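Chapter 7
When the Work Changes Hands

Livcombe is a catering supply firm that packs and sets out tableware for banquets. In March it moved part of that work to pairs of robot arms built by Indness. At the time the packing hall had 243 employees on 3 shifts. The company did not cut that number. What changed was how people spent their hours, and this chapter follows those changes.

Before the move, a table setter unwrapped chopsticks, laid them on plates and threw the wrappers away, roughly 300 times a shift. The job took a day to learn. Many setters had sore wrists, and most left within a year. Those who stayed knew things that were written down nowhere, such as which wrappers tear badly and how to hold the thin ones. 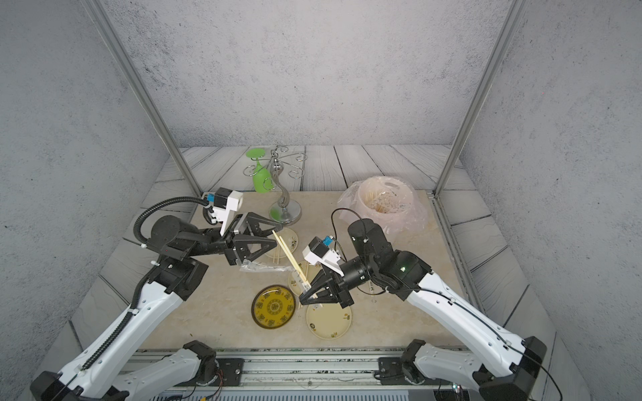 Managers at first treated this knowledge as minor. Then the cells began to stop. Clear plastic is hard for a machine to handle, and a strip left on the table could hold up the next plate. Experienced setters were asked to help write the handling steps, and a new job called cell tender was created. A tender watches several cells, clears stoppages and records each one in a program called Curnel.

The new job paid more, but it was also lonelier. Setters had worked side by side and talked. Tenders stood apart, and their stoppage records could be read by a supervisor at any time - a point that came up again and again in staff meetings.

Section 7.1 looks at how tasks are divided between people and machines. Section 7.2 turns to Muli, a smaller firm that made different choices.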